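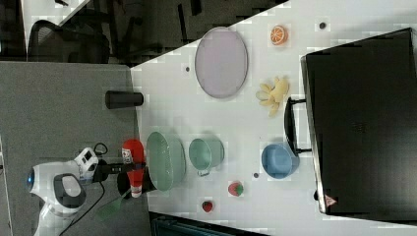 4.3 食べられない果物と、洗われる食器のあいだ

図3 おもちゃの果物と台所用品が同じ天板に並んだ卓上

前節では、食器だけが出ている食卓と、おもちゃだけが広がっている床について、それぞれの片づけの言葉がどのように使われているかを見てきた。どちらも比較的わかりやすい場面で、食器は台所へ、おもちゃはおもちゃの棚へという行き先が、家族のなかでほとんど疑われることなく共有されていた。ところが、生活の記録を読み進めていくと、そのどちらにも収まらない卓上がたびたび現れる。図3のように、白い天板の上に皿やカップやかごが出ていて、そのあいだにおもちゃのバナナやいちごが混じっているような卓上である。本節ではこうした状態を「混在卓」と呼び、少し腰を落ち着けて考えてみたい。

混在卓がやっかいで、しかも面白いのは、物の見た目が行き先を教えてくれないところにある。図3には薄紫色の楕円形の皿があり、淡い緑色のかごがあり、明るい緑色のカップと青いカップがある。これらの色はやわらかく、ままごとの道具だと言われればそうも見えるし、毎朝の食卓で使っていると言われれば、それもまた自然に思える。果物のほうは、黄色いバナナの房にせよ、房の断面を見せた橙色の柑橘の一切れにせよ、おもちゃであることがすぐにわかる。けれども、その横にある器がどちらの世界に属しているのかは、器だけを眺めていても決められない。使っている人に尋ねるほかないのである。

サイト内検索 キーワードを入力してください 検索

筆者らがMutstead地区の家庭にお願いした片づけの記録では、ひとつの物について「どこから来て、どこへ戻したか」を短い文で書いてもらった。集まった記述は2406件で、そのうち混在卓にかかわるものが701件あった。書き手の負担にならないようにと、記入欄はできるだけ小さくしたつもりであったが、欄からはみ出して裏面まで続く記述も多く、こちらが教わることのほうがずっと多い調査になった。共同で分類にあたったIeuan Gethinは、読み合わせのたびに付箋を足していき、おしまいには分類表そのものよりも付箋のほうが読みごたえのあるものになっていた。以下の議論は、その付箋に負うところが大きい。

4.3.1 器が先か、中身が先か

混在卓を片づけるとき、人はまず何に手を伸ばすのだろうか。記録を読む前の筆者らは、ごく素朴に、おもちゃを先に集めてから食器を運ぶのだろうと予想していた。おもちゃは軽く、落としても割れにくく、かごがあればまとめて入れてしまえるからである。実際、そのように書いている家庭もたしかにある。しかし記述をていねいに追っていくと、手順の分かれ目は物の種類よりも、かごの扱いのほうにあるようであった。

淡い緑色のかごのような、縁に穴の開いた楕円形の入れ物を思い浮かべていただきたい。おもちゃの果物の入れ物だと思っている人にとって、かごは片づけの出発点になる。まずかごを手元に引き寄せ、いちごを入れ、バナナを入れ、柑橘を入れて、そのまま棚へ持っていく。一方、パンや本物の果物を盛るための器だと思っている人にとっては、かごは最後まで卓上に残るもの、あるいは皿と一緒に台所へ運ぶものになる。おもちゃは別の袋や箱へ行くことになり、動線もまるで変わってくる。同じ卓上を前にしながら、二人の家族が互いに逆向きに歩きはじめることがあるのは、このためだと考えられる。

ある家庭の記録に、印象に残る一文があった。「かごは洗ったあとだけ台所のもので、夕方にはおもちゃのものになっている」というのである。筆者らは初め、これをどちらの分類に入れるべきかでずいぶん迷った。午前と夕方とで持ち主の世界が変わるのだとすれば、物に一つの定位置を与えるという考え方そのものを、少しゆるめておく必要がある。そこで分類表には「行き来する物」という欄を新たに設け、かご、カップ、大きめの匙などをここに収めることにした。表の見た目はいくらか不格好になったが、書き手の暮らしには近づいたと思っている。

4.3.2 カップの場合

カップについての記述は、かごほど揺れないだろうと思われるかもしれない。飲み物を入れれば食器であるし、飲み物を入れなければおもちゃである、と整理できそうだからである。ところが、ここでも事情はそう簡単ではなかった。牛乳を飲み終えたカップに、そのままおもちゃのいちごを入れて「おかわり」と差し出された、という記述が複数の家庭から寄せられている。そのカップは食事の続きのなかにあるのか、それとも遊びの始まりのなかにあるのか。大人は流しへ運ぼうとし、子どもはまだ下げないでほしいと言う。片づけをめぐる小さな言い合いの多くは、こうした継ぎ目のところで起きていた。

図3の緑のカップと青のカップは色が異なるが、どちらにも取っ手がついている。色の違うカップは、記録のなかでもよく話題になる。「緑は弟、青は姉」というように人に結びつけて覚えている家庭と、「緑は遊び用、青は飲む用」というように用途に結びつけて覚えている家庭とがあり、前者では遊びと食事の区別がゆるく、後者でははっきりしている傾向が読み取れた。もっとも、用途で分けている家庭でも、来客があると区別はあっさりくずれるらしい。お客さまには数が足りないので遊び用も洗って出した、という記述には、読み合わせの席で思わず皆がうなずいた。

4.3.3 台所からやってくる道具

混在卓には、食事の器でもおもちゃでもない、調理の道具が加わることがある。緑色のプラスチックのへらは、その代表といってよい。へらや泡立て器は、台所で使われていたものが子どもの手に渡り、そのまま卓上まで運ばれてくる。ままごとの道具として売られているものよりも手ごたえがあり、何より大人が使っているところを毎日見ているので、子どもにとっては格別の魅力があるのだろう。

ただし、調理の道具は片づけのときに見落とされやすい。長さがあるために天板の端からはみ出しやすく、皿を重ねようとした袖に引っかかって床に落ちる。図3のへらも一部が灰色の床のほうへかかっており、記録のなかで「あと少しで落ちるところ」と表現されている置かれ方によく似ている。Spahićの集合住宅で記録をつけてくださった方は、片づけの終わりに天板の縁を手のひらでぐるりとなぞるのだそうで、長い道具はたいていそのときに見つかると書いておられた。筆者も自宅で試してみたが、なぞるという動作はなかなか気持ちのよいもので、見落としを探しているというよりも、卓上に一区切りをつけている感じがする。

赤と白のボトルのような容器についても触れておきたい。ふたのついた容器は、中身が残っているかぎり、食器とも遊び道具とも違う扱いを受ける。飲食物なのか洗剤のようなものなのかによって、行き先も、子どもの手が届いてよいかどうかも変わるためである。本研究では、ラベルを読まなければ行き先が決まらない物を「読む物」と呼び、ほかの物とは別に扱った。混在卓の記述のなかで、書き手が手を止めたことをわざわざ書き残しているのは、多くがこの「読む物」に出会ったときであった。

4.3.4 小さいものは縁に集まる

おもちゃのいちごは、記録のなかで最もよく行方がわからなくなる物であった。バナナの房は大きく、皿はなおさら大きいので、置き忘れてもたいてい次の食事までに見つかる。いちごは小さく、転がりやすく、手のなかに握ったまま別の部屋へ持っていかれることもある。図3では緑の葉のついたいちごがカップの近くにあり、もう一つの小さいほうは天板の縁のそばにある。記録の略図を重ねてみても、小さなおもちゃは卓上の中央よりも縁の近くに描かれていることが多かった。

この偏りには、いくつかの読み方がありうる。大きな皿が中央に置かれるため、小さなものが外側へ押し出されるのかもしれない。あるいは、背の低い子どもの手が届く範囲が縁に限られていて、小さなものはその範囲のなかで動いているのかもしれない。略図は書き手の記憶に頼ったものであり、距離を測ったものではないので、どちらの読みが正しいかを本研究の資料から決めることはできない。それでも、片づけの仕上げに縁を確かめるという先ほどの習慣と、小さなものが縁に描かれやすいという傾向が重なっているのは、なかなかうれしい一致であった。

収納の側からも一言だけ述べておく。Javinerの棚を使っている家庭では、おもちゃの果物を浅い引き出しに並べて入れるという記述が目立ち、深い箱を使っている家庭に比べて、いちごの不足に早く気づいていた。並べれば空いた場所が目に入るので、当然といえば当然である。とはいえ、並べるには時間がかかる。日曜の夕方のように食事の支度が迫っているときには、深い箱へざっと流し込むほうがよほど助かるという声もあり、筆者はこちらの気持ちもたいへんよくわかる。浅い引き出しを使う家庭の一つは、平日は深い箱で受けておき、日曜だけ子どもと並べ直すという折衷を選んでいた。

4.3.5 分類上の扱い

以上をふまえ、次章の分析では、混在卓にかかわる記述を「台所へ戻す物」「遊びへ戻す物」「行き来する物」「読む物」に分けて集計する。判断に迷った記述は、筆者とGethinがそれぞれ別に読み、食い違ったものは書き手に問い合わせた。返事をいただけなかったものは、無理にどこかへ入れることはせず、保留として残してある。なお、Usteo地区の予備調査で用いた旧い記入用紙には「行き来する物」にあたる欄がないため、その分の記述は集計に含めず、本文で言葉の用例を引く場合にのみ参照した。

図3の物をこの分類にあてはめるなら、バナナ、柑橘、いちごは遊びへ、へらは台所へ、ボトルは読む物へ入ることになる。皿とカップとかごについては、見た目だけでは決めずに空欄のまま置いておく。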